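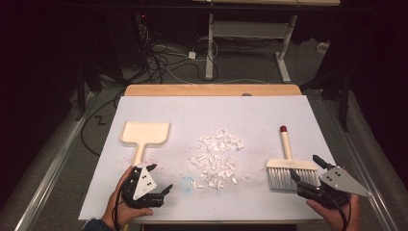 17 July 2023

Sweeping day again! Selamawit and I took turns on the hand-held grippers this morning, left one for the dustpan and right one for the brush, and we got as far as episode 202 before lunch. The target for this task is 1000, so, yes, a long way to go, but the pace is picking up now that my wrists have stopped complaining.

Wondimu went through yesterday's batch and threw out 33 episodes. Most of them were mine (sorry). I keep starting the stroke before the dustpan has settled, and then the two hands are sort of chasing each other across the board. He wants a clear pause with the pan still, then the brush comes in. I tried counting "one, two" under my breath and my afternoon takes look a lot better in playback.

The white bits are a pain. They're so light that a quick stroke sends them skipping right past the pan. Selamawit does short, slow pulls and loses hardly any. I'm copying her.

Things to sort out:

Pile shape. We've been making nearly the same heap every time. Spread it wider, push it off to one side, leave a few strays near the pan.

Brush start pose. Always standing bristles down so far. Wondimu thinks we should lay it flat for a portion of the takes, and I'd like to try it before we commit.

Episode 203 has a gap in the left gripper track, so don't upload it to Jemal until I've had a look.

Cables. Somebody (me) steps on them at least once a session. Tape, please!

If we keep this up, the first training run can go in early August. Selamawit has the left-handed takes tomorrow.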